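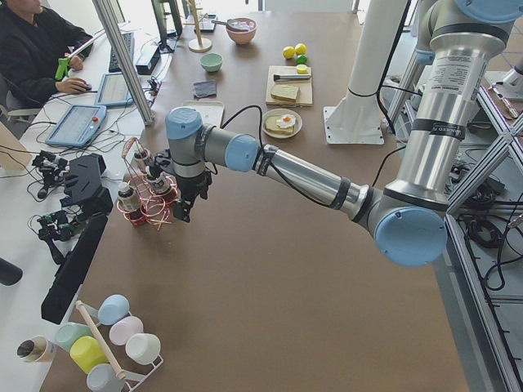

August, 4:10 pm. Second run on the Nirer smoke heads, all from the Astwood batch. Jérémie reset the panel before we started and I logged the clean-air values off the Esteban meter. Head 5 idles higher than the rest, at 273 counts. For holding the heads on their sides I want something open that lets smoke through from below, looped wire like the red rack on the brown tabletop would do. Rosine thinks the wire will upset the flow at low fan speed. We can check that with the anemometer.

Steam test: fan at 70 percent, kettle outside the tunnel inlet. Two heads went to pre-alarm and cleared by themselves. Head 5 latched - had to be reset at the panel. Swapped its chamber cover with a spare and it still latched, so I suspect the LED drive and not dirt.

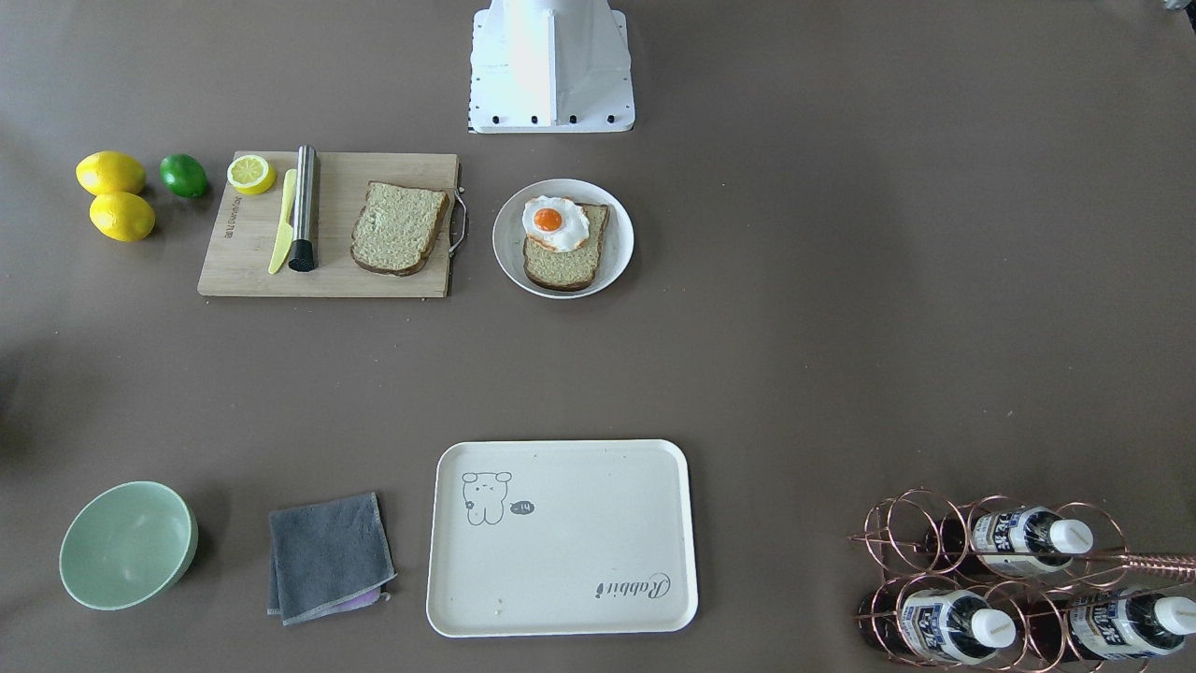

To do

Thibault: pull the drive board from head 5 and measure LED current.
Rattana: ask Bimgate for the later firmware.
Me: repeat steam test with the fan at low speed.

M. Moulin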